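Notes for the Visit to the Drutgate Workshop
Introduction to Automation, Unit 4, February 2025
Prepared by Lemlem Habte

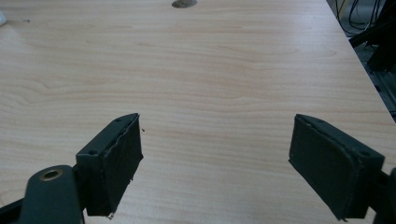 Read these before you get on the bus. I know some of you will read them on the bus, and I can't stop you, but the road to Drutgate has a great many curves.

What you are going to see

The open day has two stations that matter for this course. The first is the hand-held gripper table, where a person squeezes a two-finger gripper and does small jobs with it while a camera on the tool records. The second is the arm, which the staff call Gulosden. It tries to do the same jobs with nobody's hand attached. Last year's group spent most of its time at the arm because the arm moves by itself. Most of the exam questions came from the table.

There is also a coffee machine. It is automated, and it is not part of the syllabus.

Terms you should have straight

Stroke: how far the fingers travel between fully open and fully closed. Students like to write down the width of the opening and call it the stroke. If the fingers don't close all the way, you are wrong, and by an amount you can measure.

Linkage: the bars and pivots that turn a squeeze of the hand into motion at the fingers. Look for bushings at the joints. A bushing is a plain sleeve that a pin turns in, and a worn one gives you slop at the fingertip that no amount of clever software will find charming.

Pad: the high-friction layer on the inner face of a finger. Pads are consumable. They fray, they peel at the rim, and the two sides don't have to age at the same rate. When you look at a gripper, look at the pads first — they will tell you more about its working life than the brochure does.

Demonstration: one complete run of a task by a person, start to finish. The word has nothing to do with how well it went.

The session at the table

Each of you gets a turn. The task in January was moving a bottle cap from one side of the table to the other, and I expect it will be the same again, as the cap has not complained. You will do it badly the first time. Your wrist will want to help, your elbow will get in the way, and you will discover that you normally pick things up with a lot more than two fingers.

Keep your free hand out of the camera's view. Approach slowly. Open the fingers before you arrive at the object, a point that seems too obvious to print until you watch a roomful of engineering students nudge a cap onto the floor.

The Hestum set, which we use in lab 5, contains 1,000 demonstrations of this kind. Of those, 830 were kept after review and the rest were thrown out. Before the visit, write down three reasons you might reject a run. After the visit, cross out the ones that were silly and add the ones you committed personally.

The session at the arm

Stand behind the yellow line. The arm has an emergency stop and so, in a sense, do I.

Ayele is the control program, and the screen beside the arm shows what it plans to do next. Compare the plan with the motion. When a grasp fails, try to say whether the fault was in seeing, in reaching or in holding. "It missed" is an observation and will earn you one point out of five.

Do not ask the staff when the robots will take over. They were asked last year, several times, while the arm was failing to pick up a sponge.

What to hand in

One page, typed. Include a labeled sketch of the gripper linkage with the pivots marked, your list of reasons for rejecting a run, and one failed grasp at the arm, described well enough that I could cause it again.

Anyone who wants the optional problem: a pad is replaced after roughly 2,000 grasps, and one demonstrator makes 195 grasps in a session. Work out how many full sessions a new pad will last, then explain why the answer is probably too generous for the pad on one finger and too harsh for the other.

Wear closed shoes. Bring a pencil, as the workshop has none and will keep yours.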